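Quiet Hours Move to 9 p.m. at the Warkelbridge Branch

Starting in June, the Warkelbridge branch library will stay open two hours later on weeknights, with the upper floor set aside for quiet study from 9 p.m. until closing. The ground floor keeps its usual rules. Talking is fine there, and so is food with a lid on it.

The change follows a survey left at the front desk and on the branch website this spring. We got 757 responses, more than for any survey we have run. Most people asked for later hours. The next most common request was for more outlets, and the one after that was for the return of the large-print mysteries to the shelf by the elevator. The mysteries are back. The outlets will take longer, as the wiring on the upper floor dates from the original building and the electrician wants to look at it twice.

Mavis Sorensen will be the evening supervisor. Many of you know her from the Saturday-style story hours she ran at the old Nukent Street branch before it closed. She will have two staff members with her each night, one per floor. If you need help with a printer after 9, please go down to the ground floor desk. The upper desk will handle checkouts and returns only.

A few practical points. The side door on Brorkska Lane will be locked at 8 p.m., so use the main entrance after that. The parking lot lights have been reset to match the new closing time. The book drop stays open all night as before. Study rooms can be booked up to 10 days ahead, in person or by phone, and a room will be held for 10 minutes past the start of the booking before it goes to the next person on the list. 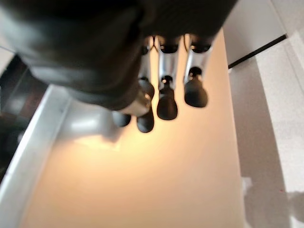

Silver fingers with rounded black tips, over a pale surface.

The magazine section has been cut back. We dropped titles that had not been checked out in over a year and used the money for 100 new nonfiction books, mostly in science, home repair and cooking. The list was put together by Wagner Andrade, and a printed copy is in the binder at the front desk. If a magazine you read is gone, tell us. Two have already been put back after readers asked, and a third is under review — the publisher has changed its subscription terms and we are waiting on a price.

The new books are on the display table by the stairs through the end of the month. After that they go into the regular stacks. New books circulate for two weeks with no renewals. Everything else is still three weeks with one renewal.

Nadja Lüthi's drawing class is full, but there is a waiting list. Bring your own pencils. Paper is supplied. The Tuesday-night chess group that used to meet upstairs will now use the room behind the children's section, and Arlo Abernathy has the key. New players are welcome at any level, and the group has enough boards to lend.

The lost and found box is full again. It holds a good many umbrellas, several single gloves and a set of reading glasses in a green case. Anything left at the end of June will be given to the thrift store on Mbeki Avenue.

Questions about the new hours can go to Jericho Padilla at the front desk, or leave a note in the comment box next to the copier. Notes are read every morning and answers are posted on the board in the lobby.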